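I finally did the soft stuff! Everything in this apartment that squishes, stretches or flops has been living in whatever drawer was closest, and one September evening I got so tired of digging for one hair tie that I pulled it all out and started over.

My friend Kacper Wysocka swears by sorting on the bed, but I'm a table person. I put the big blue plaid cloth down first because little things don't slide around on it, and colors really pop against all those checks. It's my favorite cloth for this – I've folded laundry on it, wrapped presents on it, and once rolled out 5 batches of dumplings next to it.

## How I went about it

I started with the bathroom drawer and just kept going. Bath things, hair things, toys, fabric odds and ends, all into one heap. I know the tidy books want you to do categories from the start, but I love a heap! You find combinations you'd never expect, and you see right away how much pink you own (a lot, in my case).

Then three rounds. Keep, wash, give away. I play one album per round, and when the music stops I'm done with that round, no second guessing.

The teal dolphin was never in danger. It came home with me from a trip to Murín years ago and it has the sweetest pointy face. It gets the shelf spot, and I don't care how grown up the rest of the room is supposed to look.

The heap on the plaid, with the dolphin right in it:
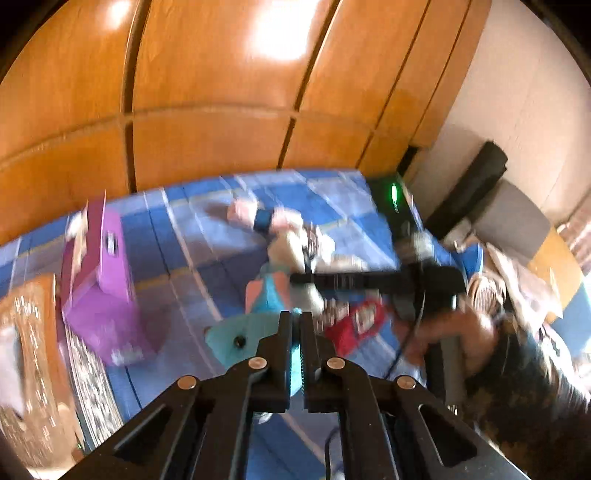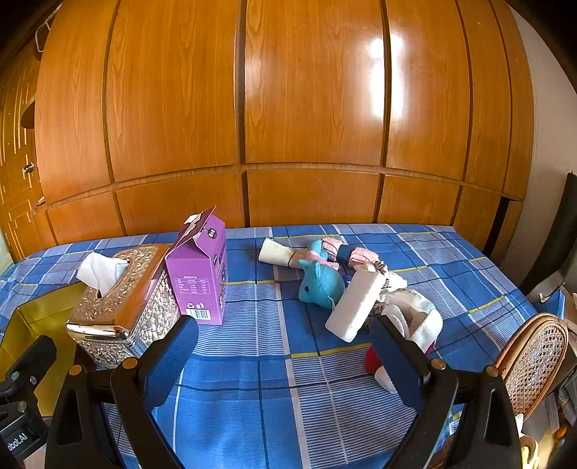 ## Where it all went

Hair things now have a little zip pouch, and I'm already so much faster in the morning. Bath things went into a Jandico box I'd been saving for no reason at all – it holds way more than it looks like it should. Socks went back to the sock drawer, where they should have been in the first place.

The toys get a gentle wash before they go back up. I use a mesh bag and the coolest cycle, then dry them flat on a towel.

Next up is the scarf shelf. I've got two more Jandico boxes waiting, and Kacper has promised to come over and help if I make soup.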